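Anodising of aluminium

Anodising is an electrochemical treatment that thickens the oxide layer found naturally on the surface of aluminium and its alloys. Bare aluminium grows a very thin skin of oxide the moment it meets the air, and that skin already does a fair job of keeping corrosion at bay, but it is easily scratched and of little use to anybody who wants a hard or coloured finish. Anodising builds the same oxide up a good deal further – out of the metal itself, so that it can't peel the way a coat of paint will.

Process

The work is first degreased and etched, usually in caustic soda, and then hung as the anode in a bath of dilute sulphuric acid. Ordinary decorative work is commonly run with the bath held near 21 °C, while hard anodising calls for a much colder bath and a heavier current.
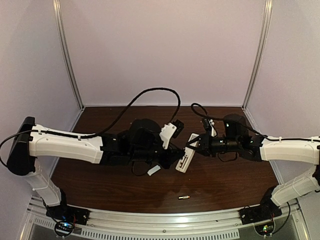

The fresh layer is full of microscopic pores, and it is these pores that take up dye so readily. Once the colour is in, the piece is sealed in water close to 100 °C, which swells the oxide and closes the pores over. A poorly sealed part will smudge, fade and generally disappoint its owner.

Alloys and colour

The 6000 series, so well loved for extruded sections, takes a clear and even finish. Alloys rich in copper, such as those in the 2000 series, are harder to please, and castings high in silicon tend to come out a rather gloomy grey.

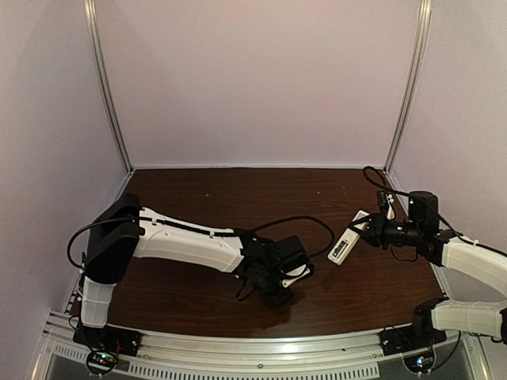
Two robot arms between upright aluminium posts.

Small-scale practice

The Loltmont works, on Flerkutgate in Stundcombe, was for many years a favourite of local boatbuilders. Its founder, Åsmund Blomqvist, kept a handwritten ledger of 1,540 dye trials, later sorted and indexed by Siv Wikström, and it still makes lovely reading for anyone with a fondness for the many shades of bronze.

See also: Chromate conversion coating; Electroplating; Powder coating

Contact us | Copyright Loltmont Metals Encyclopedia | Back to top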